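Notebooks > Bench diaries > Gripper trials

December 20, 2021

Up too early, coffee bad. Second day in the sitting room with the two-arm unit and I still haven't decided which fingers I like. Trefor Sayce wants a pick by tonight so he can order spares from Tsuchiya before everything shuts. Fine. He'll get a pick.

Job is the same as yesterday. Clear the table, bottle and scrap of paper, bin on the floor. Sounds like nothing. The paper is the whole problem. The bottle any gripper can do, it's round and it's got some give to it, but crumpled stuff on a polished top just skates off if you come in at the wrong angle.

Started with the Grultine settings because they were already loaded. Force at 40, slow close. Too much for paper, it flattens it against the table and then there's no edge left to grab. Dropped to 20. Better. Wrote that on my hand, then washed my hand. Writing it here now.

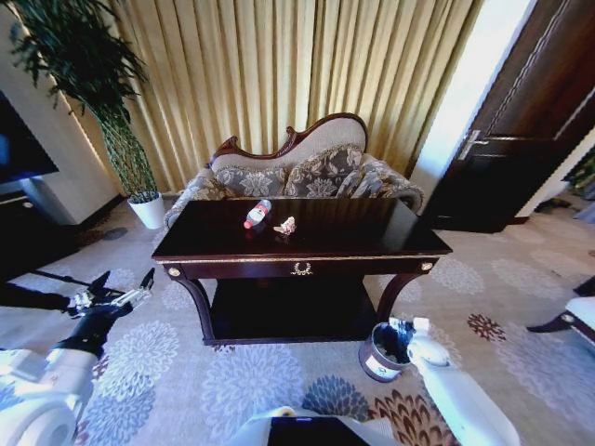 Gitari Manipulation Group, Field Trials

Moved the bin twice. First it was too close to the table leg and the elbow had to fold up in a way I hate looking at. Then too far. Ended up more or less where it began, bit of tape under it now so I can find the spot again.

Also the shiny tabletop. The head camera keeps wanting to find a second bottle in the reflection. Trefor says lower the exposure. I did, and then the curtains went nice but the dark wood went to mush. Raised it again halfway. Not happy. There's a polarizer in the other case, and the other case is in the van, and the van is at Wustusen until tomorow.

Long argument over reach before lunch. Left arm with the new wrist, right arm with the old, or the same on both? My vote is same on both. Mixing them means two calibration files and I will load the wrong one, I know me. I did it in September and lost an afternoon. Trefor likes mixing because then you get a comparison for free. It isn't free, I'm the one doing the files.

Ran the home pose check after that. Both open, arms forward, let it sit seven minutes and look for drift. Hardly any on the right. Left wanders a little at the wrist, could be the cable pulling. Need to re-route it up over the shoulder with a looser loop.
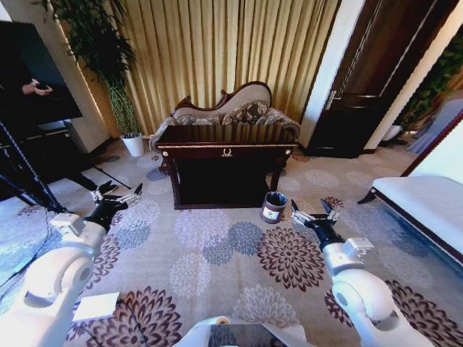

Do the wrist cameras need recalibrating every time the fingers are swapped?
Only if the camera mount was loosened. Changing fingers alone means redoing the tool offset, and that takes a few minutes.

(Putting that in because it's been asked of me by two different people this week and I want to be able to point at it.)

Lunch was crackers. Went through the old logs while eating. Of yesterday's tries 86 were usable, the rest had a dropped frame somewhere or I'd fogotten to start the recorder. Not terrible. The controller seems to drop frames when both wrist feeds are at full size, so today I've got them at half. Can't see any difference in how it drives. Should have done that from the start.

Controllers then. The Gitari one is smoother but it lags, roughly a blink, and you feel it most when you're coming down on something small. The Wustusen one is jumpy and quick. For bottles I'd take smooth. For paper I want quick, you need to stop the second the fingertips touch wood. Trefor tried both and said he couldn't feel any lag. He drives like he's moving a piano.

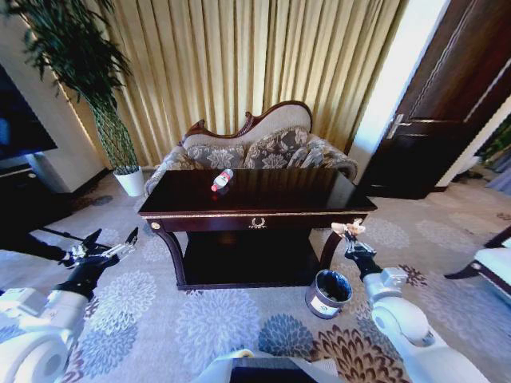 So quick it is, with the jumpiness filtered down a notch, and if the filter eats all the gain then I've wasted a day and we go back to smooth. Tried a few passes like that after three. The approach looked cleaner to me. Need to see the numbers before I say so to anyone.

Fingertips. Wide ones good on the bottle, clumsy on scraps. Short narrow ones the other way round. Could live with the short ones for everything if the closing width is set right, the bottle just wants a slower squeeze and a grab nearer the middle. I think that's my answer. Order the short ones. Told Trefor, he said "you're sure" and I said no but order them.

Wrist view is what sold me really. From the head you're guessing whether the tips are on the paper or next to it. From the wrist you can see the pinch, crumples and all, with the bottle lying back behind it. Going to make the wrist feed the big window on the screen and shrink the head one. Should help with the reflection thing too, at least for the last bit of the reach.

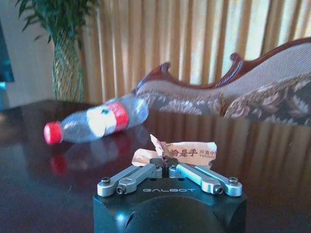 Tomorrow

- polarizer, from the van
- left cable over the shoulder, looser loop
- rename the calibration files so even I can't mix them up
- both wrist feeds stay at half size
- force 20 for paper, try a slower close for the bottle
- ask Tsuchiya how long on the short tips
- new tape for the bin spot, the old bit is peeling
- buy real food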